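Datasets > Plarow > bin-blocks > README

Plarow bin blocks

Hi! I put this folder together because I kept losing track of which blocks were in which batch (my labels at Lirnham were a mess). It's 528 pictures of plain rectangular blocks lying in a big gray metal bin, in two colors, dark green and reddish-brown. I spelled the second one "redbrown" in the labels, no hyphen, so search for that.

The bin has sloped walls and sits on a light wooden tabletop. The floor is pretty scuffed up and I left it that way, I like it!

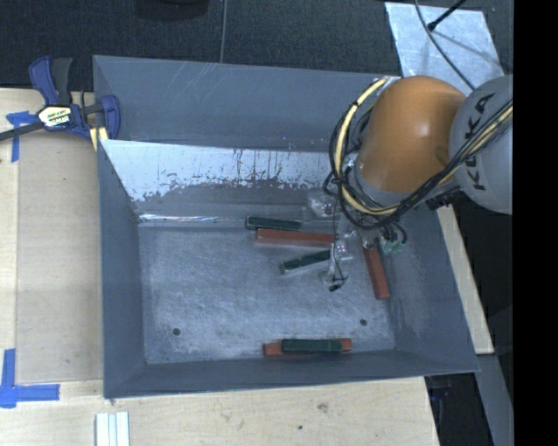 Each row in blocks.csv is one block: color, rough angle, and whether it touches a neighbor. There are 3833 rows. Angles are by eye, so please don't build anything fussy on them. Green ones against the far wall were the hardest to call, and I redid more than 200 of those in August.

Watch out for the two small round holes in the floor. My first pass at Drultby labeled them as blocks 26 times (oops). Fixed in this version, but the old Vasiliauskas copy still has them.

Last edit 29/01/2022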